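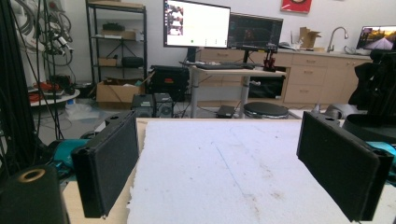
Figure 2. View from the gripper-mounted camera over a foam board with a marked line.

3.2 Collection of demonstrations

All demonstrations were gathered at our Grarkmont laboratory using hand-held grippers fitted with a camera near the fingers. The operator holds the gripper and does the task directly, and the recorded video and gripper pose are later converted to end-effector actions. We chose this over teleoperation for the foam tasks after early trials on the Skotico arms, in which operators pressed too hard and tore the material before they had noticed any contact.

The line-following task uses white foam board laid flat on a wooden tabletop. A blue line is drawn on the board by hand, and the policy has to bring the fingers to one end of the line and move along it without leaving the surface. As Figure 2 shows, the line is faint and runs at a diagonal between the fingers, so much of the useful signal falls in a small part of the image. We kept boards with smudges and rough edges in the set. A policy trained only on clean boards in a pilot study tended to treat dirt marks as part of the line.

We recorded 359 demonstrations of this task. Each operator worked in blocks of 60, with a rest between blocks, and the board was turned or shifted before every attempt. Starting height was left to the operator. Attempts were discarded if the fingers left the board partway along the line or if pose tracking dropped out, and these are not included in the total above.

3.3 Background and lighting

The room was not cleared for recording. Shelving, cables, monitors and other equipment appear behind the work surface in much of the data, and we did not mask them. Cropping to the lower half of the image was considered – it removes most of the background – but it also removes cues to the tilt of the gripper when the fingers are close to the board. We therefore kept the full image and applied random colour changes during training. Overhead lights were left on throughout and the blinds were not adjusted.

3.4 Labelling

Start and end points were marked in Listetby, our in-house annotation program, by two annotators working separately. Where their marks differed by more than 7 video frames, the clip was reviewed by both and a single value agreed. The finished set was exported in the Arriaga format, with one file per demonstration, and the split into training and held-out portions was made by board, so that no board appears in both.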